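Site Visit Report: Two-Arm Tabletop Handling at Multbridge
Automation Systems, Project Unit 2
Date of visit: February 15, 2022

1. Purpose

The unit requires one visit to a working automation site. Our group attended the open day at Multbridge, where Enavus runs a small manipulation lab. The visit supports our own project, a sorting fixture for soft produce, which is due in June.

2. Program

The session started with a safety talk. Visitors stayed behind a taped line while the arms were powered. We then watched a demonstration of tabletop handling and had 40 minutes for questions. A second demonstration by Cirkow, on conveyor tracking, was canceled and is not covered in this report.

3. Method used by the lab

Tasks are set up on a white table with household dishes and food-type items. Each task is repeated under the same starting layout, then the layout is changed. The lab told us that one task set is 200 runs and that they want 1,000 before they compare control settings. Runs are logged with the Mohmand software, which stores joint positions and camera images on one clock.

Small cameras are mounted at the wrists, with another view from above the table. The wrist view gives detail at the fingertips but a large part of it is taken up by the gripper itself. The overhead view shows the layout but loses anything under the hand. Our fixture has a single overhead camera and has the same problem.

4. Observations

4.1 Contact. Soft and rounded items give a small contact area. The angle of approach matters more than we had assumed in our design.

4.2 Background. Black and green cloth is hung beyond the table. Our test bench has an open background, and our color threshold fails when people walk past.

4.3 Surface. The tabletop is glossy and reflects the overhead lights. We measured the same effect on our bench and had to discard 18 of our own test images.

4.4 Residue. Crumbs stay on the plate and small specks on the table. We did not ask if the table is wiped between runs, and this should have been on our question list.

5. Changes to our project

We will add a second camera near the jaw, hang a plain cloth behind the bench, and replace the gloss sheet with a matte one. The jaw pads will be redrawn with a rounded tip. Cost of the second camera is still to be confirmed.

6. Photographs
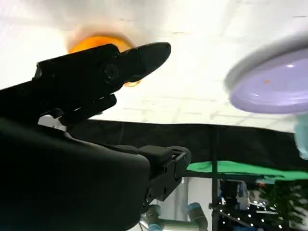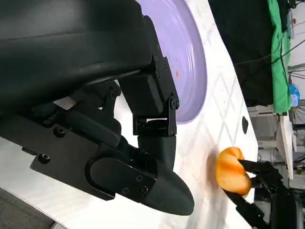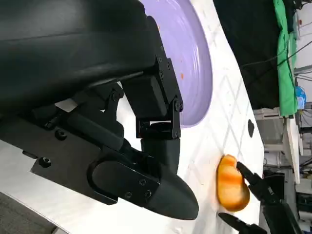
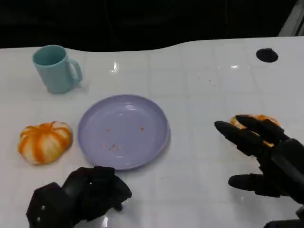 Figure 4 (last photograph). Table layout with mug, plate and striped pumpkin; open right hand, curled left hand.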